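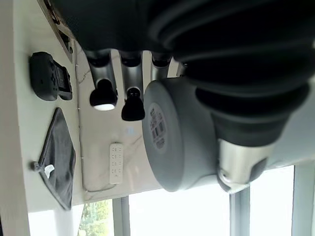 Ticket 352 - Skistia online booking, confirmation emails going missing

Opened Saturday, September 17, 2022 by Rin Sakamoto, Bremside front office

Hello again, and thank you so much for your patience with me last time! Since the update on Thursday night our guests book a room through Skistia, the booking shows up in my list just fine, and then no email reaches them. I've had 3 phone calls this morning from people worried they had nowhere to sleep (one was a very sweet lady who had already packed).

What I tried: resent two confirmations by hand - both arrived. Logged out and back in, no change. Checked the spam folder on my own account, nothing but a shoe sale.

Reply from Lukasar support

Hi Rin, lovely to hear from you, though I'm sorry about the phone calls! The update put your sender address back to the old one, and the mail server has been turning those messages away. I've corrected it and there are 35 waiting in the queue. Could you make a test booking for me?

Rin Sakamoto

Test booking made, and the email came in under a minute. I'll ring the sweet lady now. Please leave this open until Monday.

Status: waiting on customer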